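The Slow Work of Tuning Other People's Pianos

By Staff Writer | January
Print | E-mail | 23 Comments | 107 Shares

Svatopluk Ševčík does not like to talk while he works, so we talked in his car. He drives a gray station wagon with the back seats folded flat and a blanket over the tool cases, and on a Thursday in winter he had four calls to make, three in Grircombe and one at a farmhouse well outside it.

Ševčík has tuned and repaired pianos since he was nineteen. He is 70 now. He learned from a man named Malý, who ran a two-room shop behind a bakery and took on one apprentice at a time.

"Malý didn't let me touch a tuning hammer for seven months," he said. "I swept, I carried, I took actions apart and put them back together. I regulated the same old upright over and over. He would go in at night and put it out of adjustment, and in the morning I'd start again."

He said he didn't resent it. At the time he thought it was how everyone learned. Later he met tuners who had gone to school for it and found they knew a great deal about string scaling and temperaments that Malý had never mentioned.

"I had to read up. I was thirty before I could explain why I did what I did. I could do it, but I couldn't have told you why."

His first call was a school. The piano there is a studio upright in a music room that shares a wall with the boiler, and it goes flat every winter and sharp every summer. He has told the school this many times. They have moved the piano twice, once to a hallway, where children put drinks on it, and then back to the same wall.

I asked whether it bothered him to fix a thing that would not stay fixed.

"It's a piano. None of them stay fixed. There's close to twenty tons pulling on that plate, and it's sitting on wood, and the wood takes in water and gives it up again. You tune it for the next few months. A concert hall, you tune it for that evening." 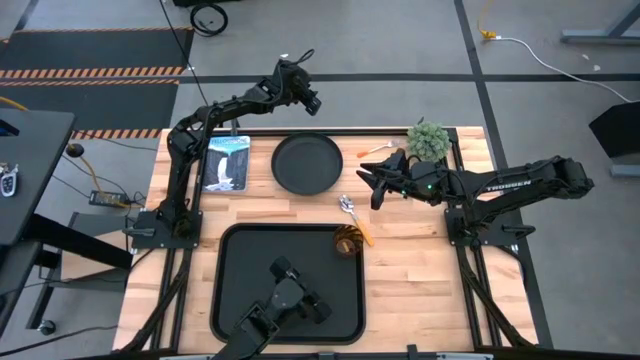

The seasons come up often when he talks. Most of his customers call in the fall, when the heat comes on and the piano suddenly sounds wrong to them. He tries to talk them into waiting a few weeks, until the soundboard has settled. Many don't want to wait, usually on account of a party or a visiting relative, and he goes anyway.

"I tell them I'll come now and it will be nice for the party, and by January they'll be calling me. Then they call me in January and they're a little annoyed."

The second call was a house with a spinet that had belonged to the owner's aunt. Ševčík is not fond of spinets. The action sits below the keys and has to be pulled up by drop stickers, and taking it out for even a small repair can use up most of an afternoon. This one had a key that didn't come back up. He spent a few minutes with his head close to the keyboard and then took out a pencil that had rolled down under it.

He charged for the visit but not for the pencil. I asked him how he decides on prices.

"Badly," he said. "My wife used to do it. She had a book. Since she retired from it I forget to raise anything. There are people in this town paying what they paid when their kids were taking lessons, and the kids have kids."

He does have one fixed rule, which he got from Malý. If a piano is not worth the repair, he says so before he opens the case, and he doesn't charge for saying it. He gets this call more than he used to. Families inherit an old upright and assume that age has made it valuable, and it's often cracked through the pinblock, which means the tuning pins won't hold.

"They always say it's solid. And it is. It's very heavy. I've had people cry. I had one man argue with me for an hour, and then he helped me carry out my tools and thanked me. What they want is for it to be like it was when their mother played it. I can't do that with most of them."

What happens to those pianos is a sore subject. Twenty years ago he could usually find a church or a neighbor to take one. Now there are more pianos than takers, and the hauling company charges by the flight of stairs. He keeps some parts: ivory from very old keytops, for matching chips, and good hammer shanks. His garage is full of them, in coffee cans with masking tape labels.

We ate lunch at the Tamen, a diner near the bridge where he has the soup and reads the paper from the back page forward. Two people stopped at the table to ask when he was coming. He wrote one of them down in a small notebook and told the other that her piano was fine and she should leave it alone until spring.

I asked about electronic tuning devices. He owns one, an app on his phone that his grandson set up, and he uses it to set the A and sometimes for the top octave, where his hearing is no longer what it was.

"I had it tested. I've lost some up high. Not so much that I can't work, but I check myself now. There are tuners my age who won't look at a screen, and you can hear it in their last octave. Mine was like that for a year or two before I knew. I went back and did some of those over."

He did them over for free. He didn't tell the customers why.

The middle of the piano he still does by ear, listening for the beats between two strings as they come together. He tried to describe it to me and gave up, then pulled the car over on the farm road, whistled a note, and had me hum one close to it. I could hear something wobble. He nodded and started the car again.

The farmhouse piano was the one he had been looking forward to all day. It is a small grand that the family bought used from the Lillik Theater when the theater closed. The finish is crazed all over the lid and there is a burn on the music desk. He had rebuilt the action himself, over one winter, with new hammers and dampers.

It needed very little. He went through the unisons, touched up a few of them, and then played for a while, part of a slow waltz with the middle section missing. He says he never learned the whole thing. Malý used to play it to check his work, and always stopped at the same place.

I asked if he had an apprentice. He had one, for three years, and she moved to the city, where she does well. There is a young man who has called twice and hasn't yet come by.

"I told him he can come on any morning. I'd let him use the hammer the first week. I don't have seven months to wait on somebody sweeping."

He plans to work as long as he can lift the tool case. He has started leaving the heavier one in the car and making two trips. The school called while we were driving back to Grircombe. The music room piano had a pedal squeak that they had forgotten to mention that morning, and he said he would stop in on the way home.

23 Comments | Share | Print | E-mail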